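Gernon verspricht den Umzug ohne Wartezeit für Kühlgeräte
Das neue Transportgestell soll Gefrierschränke schon nach drei Stunden betriebsbereit machen. Belege dafür sind bislang dünn.

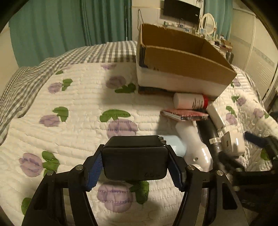
Clusen, 27.6.23 — Wer einen Kühl- oder Gefrierschrank umzieht, kennt den Rat: aufrecht transportieren, stehen lassen, erst dann einschalten. Der Gerätevermieter Gernon will diese Pause nun deutlich verkürzen. Sein Gestell namens Heltero hält das Gerät nach Angaben des Unternehmens während der Fahrt in senkrechter Lage und dämpft Stöße. Nach drei Stunden dürfe der Stecker wieder in die Dose, heißt es in der Mitteilung.

Das klingt gut, nur wird ein Kühlgerät, das stehend gefahren wurde, ohnehin selten zum Problemfall. Kritisch ist vor allem der liegende Transport, bei dem Öl aus dem Kompressor in die Leitungen laufen kann. Was Heltero einer ordentlichen Sackkarre und zwei Spanngurten voraushat, lässt die Mitteilung offen.

Gernon verweist auf 561 Umzüge, bei denen das Gestell im Einsatz gewesen sei. Kein einziges Gerät sei danach ausgefallen. Wie lange die Haushalte anschließend befragt wurden, wie alt die Geräte waren und ob es eine Vergleichsgruppe ohne Gestell gab, wollte die Firma auf Nachfrage nicht mitteilen. Man verfüge über »umfangreiche interne Daten«, hieß es lediglich.

Ľubomír Jurčo, der in Clusen die Reparaturwerkstatt Jurčo betreibt, bleibt zurückhaltend. »Wenn ein Schrank nach dem Umzug nicht kühlt, ist es oft das verstellte Thermostat oder eine Tür, die nicht mehr dicht schließt«, sagt er. »Dagegen hilft kein Gestell.« Auch ein schief stehendes Gerät sehe er häufig. Seine Kundschaft solle sich weiter an die Wartezeit in der Bedienungsanleitung halten, ganz gleich, womit transportiert wurde.

Ob ein Gerätehersteller die verkürzte Frist anerkennt, ist ebenfalls unklar. Gernon spricht von »laufenden Gesprächen«, nennt aber keinen Partner. Wer sein Gerät früher einschaltet, als die Anleitung es vorsieht, sollte bei einem Schaden also mit Rückfragen rechnen.

Ab September will Gernon 3000 Gestelle an Umzugsfirmen verleihen. Preise stehen noch nicht fest. Einen unabhängigen Prüfbericht stellt das Unternehmen in Aussicht — einen Termin dafür gibt es nicht.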